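The left one kept dropping out

March 29, 2023

I promised I'd write up the business with the grippers, mostly because Saadet Değirmenci has asked me twice and I keep telling her the short version, and the short version makes me look much cleverer than I was.

So. We'd been collecting demonstrations for the table-clearing job at Grostwood, the usual thing, somebody holds the two hand grippers and picks stuff up off a table and puts it down again, and the recording box (we call it Pliton, long story) saves where each hand was and how far the jaws were open. 786 recordings by the time I sat down to check them. I was feeling pretty smug about that number!

Then I played a few back and the left hand was jumping. It would be going along nicely towards the plate and then it would freeze, and a moment later it was somewhere else entirely, 20 or 30 centimetres off, usually down by the floor. On replay the arm tried to follow it. I had my hand on the stop button, thank goodness, but it still gave the table a good whack and I said a word I won't type.

My first idea was the cable. It's always the cable, isn't it. I swapped it, then swapped it back, then wasted most of an afternoon wiggling connectors while Teodoro Solís read numbers off the screen to me. Nothing wrong with any of them. 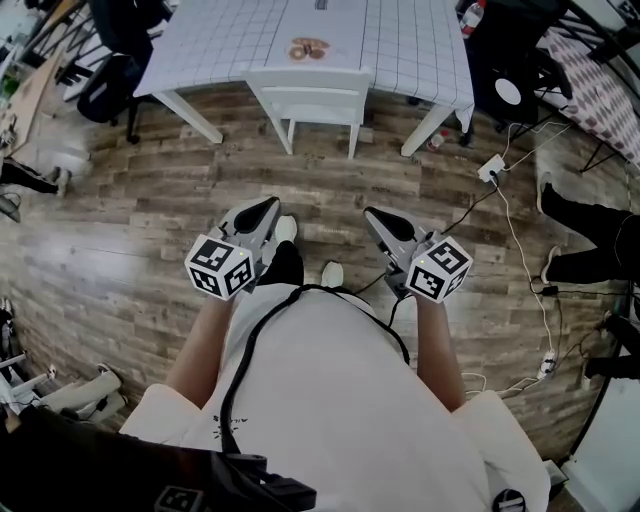 Me holding both grippers, pastries waiting on the grid tablecloth.

The clue was the cubes, the white ones behind the jaws with the square black-and-white patterns all over. Each face has its own marker and the software works out where the hand is from whichever faces it can see. Lucrezia Caruso had put a spare cube on the left gripper back at the start of March after the old one cracked, and the spare had been printed from an older sheet. One of its faces carried the same marker number as a face on the right cube. As long as the camera could see plenty of the left cube, the software muddled through. Turn your wrist so that one face was doing most of the work and it got the two hands mixed up, gave up for a bit, and then guessed.

I found it by reading the marker numbers out loud, face by face, with Ovidiu Sima ticking them off against the list. It took us 8 minutes. I'd spent two days on cables.

What bothers me more than the lost recordings is the whack. The arm is supposed to refuse any jump that big, and there is a limit for it, but I'd switched it off while testing something else and never switched it back on. That's completely on me. If Baltazar Carrillo had been leaning over to sort the plate out, as he'd been doing all morning, it would have been a much worse afternoon. The limit now comes on by itself at start-up and you have to type a whole sentence to get rid of it - annoying on purpose.

As for the recordings, I threw out everything made with the spare cube. Ovidiu thinks some of them could be rescued by filtering the jumps, and he's welcome to try, but I don't trust the bits between the jumps either. The new cube is printed from the current sheet and I've written the date inside it in biro. The old sheets went in the recycling, apart from one that Saadet wants for her noticeboard.

Next up is the cupboard task, once I've redone the table ones.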